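4.2 Handover planning in simulated domestic interiors
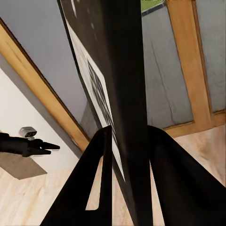
Figure 3. Rendered view from one arm in the Nornel simulator during a handover trial. The panel is held between the two fingers of the near gripper; the second gripper is at the left.

The handover planner in Lurnik decides where the receiving arm should take hold of an object, and when the giving arm may let go. Both decisions depend on an estimate of the object's position and tilt, and that estimate is most fragile when the object is thin and close to the lens. We therefore chose flat panels for the main series of trials. In Figure 3 the panel runs across the whole height of the view and hides a good part of the door and wall behind it, so that a method which relies on the background to fix its own position has little left to work with. The checkered pattern along the pale border is seen at a steep angle, and its squares are squeezed together and blurred towards the lower end. Our first detector, which required a complete row of corners before it would report a result, rejected most views of this type. The revised detector accepts partial rows and gives each corner a weight according to how sharply it is resolved.

The planner receives the weighted corners together with the joint readings of both arms. It first removes every grasp that would bring the receiving fingers within a set margin of the giving fingers. The remaining grasps are ranked by the expected error in the panel's tilt, and the best is passed to the motion layer. If no grasp is left, the giving arm is asked to turn the panel by a small angle and the search is repeated, up to a limit of two turns. A trial that reaches this limit is recorded as a planning failure and is kept separate from failures of grip.

Rooms were taken from the Bunavden set of interiors, which was prepared by Inese Vaher and Darius Sepp. The set was built with ordinary household surfaces, and no markers were added to the walls or floors. Plain surfaces were found to matter more than we had expected. Where a large part of the background was a single flat grey or off-white, the older tracker tended to drift along the surface, and long straight edges of wood did little to correct it in the direction of the grain. The revised tracker ignores such edges unless a second edge crosses them.

In total, 2,111 trials were run, of which 500 were set aside before any tuning took place and used only for the results in Section 5. The division was made by room, so that no interior appears in both parts. Of the trials set aside, 23 ended as planning failures under the revised detector. Deividas Vaher examined each of these by replaying the stored joint readings. Most had the same cause: the giving arm had taken the panel too near its middle, and the margin between the fingers could not be met from either side.

Motion blur was left switched on throughout. An earlier version of the simulator rendered every view as perfectly sharp, and the detector tuned on those views performed poorly once blur was introduced. The blur model is described by its parameters in Appendix B, together with the settings used for exposure time and lens distortion.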